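Skernport Open Studios, November

We got off the bus at 12 and went straight up the hill to the Lindsay pottery, where the kilns were already open. 400 mugs on one wall – I wanted all of them!
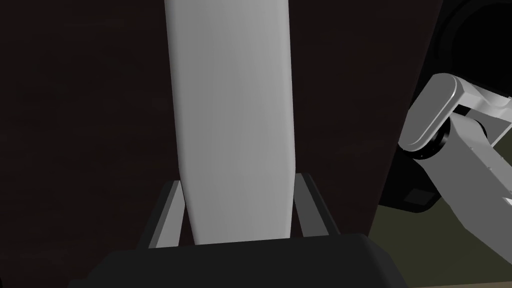

The glaze talk was packed, and I finally understand why my celadon keeps crawling (too thick at the foot).

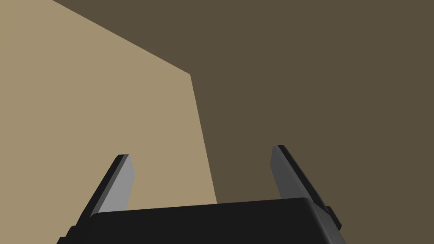
Two fingers, black gripper body

Next came Bukitz, the paper mill, where you can pull your own sheet for 12 dollars. Mine came out lumpy and I love it.

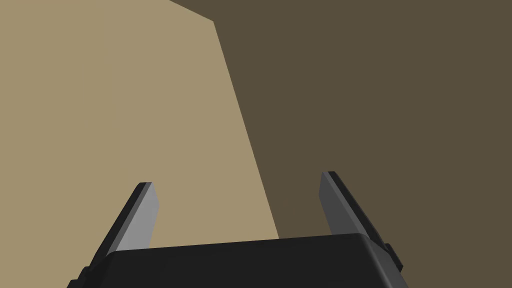
Go early, one reader wrote to me afterward, as the cotton pulp runs out by two.

We finished at Plarow with plum cake and a letterpress from the harbor office that still prints 300 cards an hour. 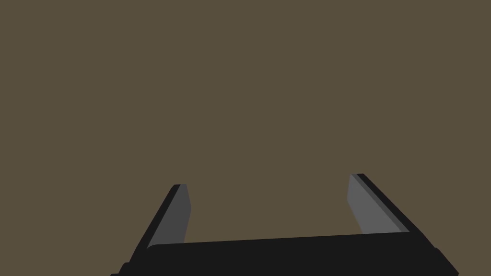

Gripper against plain olive-brown

Bus 21 goes back at six.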